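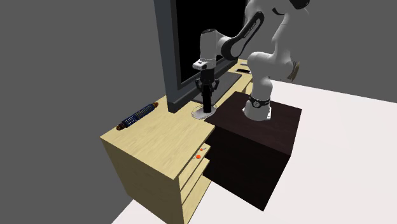
Home | About us | Courses | Enrol | Contact

Kanura School of Housekeeping has trained hotel and aged care staff in Drusance since it opened with 36 students. We now take 79 a year, in two intakes, the first in February.

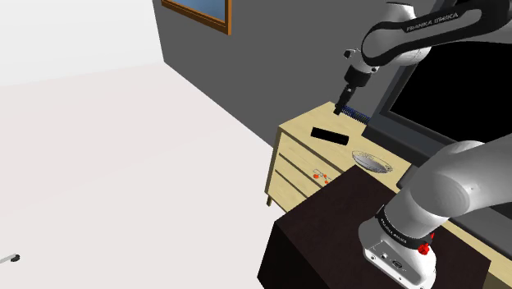
Certificate students spend their first term on guest rooms. They learn bed making, linen handling and the order in which a room is done. Surfaces come next, such as the top of a light wooden dresser, with small things like the blue brush-like object at the back lifted and put back in place.
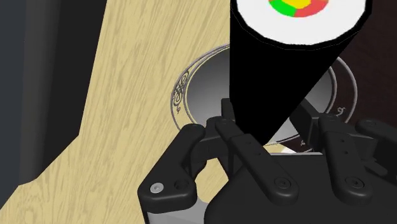
Do I need experience to enrol?

Most of our students have none. We ask for a short interview and a police check.

Kanura School of Housekeeping, 42 Vachon Street, Drusance | Contact | Back to top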